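Chapter 4
Setting Up and Looking After a Two-Arm Kitting Cell

In this chapter you will learn how to:
- lay out bins and a tray within reach of both arms
- check gripper pads and wrist cables before a shift
- teach a safe pick height for boards and wire harnesses
- keep a setup log

Key terms: kitting, reach overlap, pick height, cable slack, gripper pad

4.1 The cell at Sidotdale

Kitting means gathering the parts for one product so that the next worker has them ready. The Grabner cell at the Sidotdale plant does this for small motor assemblies. It has two arms, one bench and a lined metal tray that both arms must be able to reach. Each kind of part has its own bin, and the bins keep their places from one shift to the next. If a bin is moved by even a few millimetres, the taught positions for that bin should be checked again.

Boards and harnesses need different settings. A circuit board is stiff and can be held by its edge. A harness changes shape each time it is put down, so the gripper has to close on a short length of wire, away from the connectors.

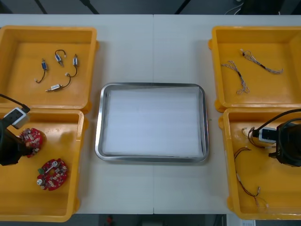
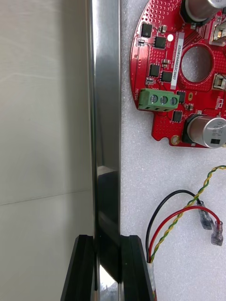 Figure 4.2 Kitting cell with bins, tray and both arms (first picture); a gripper finger near a red circuit board and a loose cable bundle, from the wrist (second picture).

4.2 Checks before the shift

Lock out the cell before reaching over the bench. Wipe the gripper pads with a dry cloth and look along the grooves for bits of insulation. Replace pads in pairs, even when only one is worn.

Next, follow each wrist cable by hand from the arm to the gripper. It should have enough slack to let the wrist turn fully, but it must not hang low enough to brush the bins. Lucyna Wysocka, who wrote the Sidotdale maintenance sheet, allows almost 18 minutes for the full check.

Record the result in the setup log, with your initials and any pads changed. Section 4.3 deals with teaching the pick height.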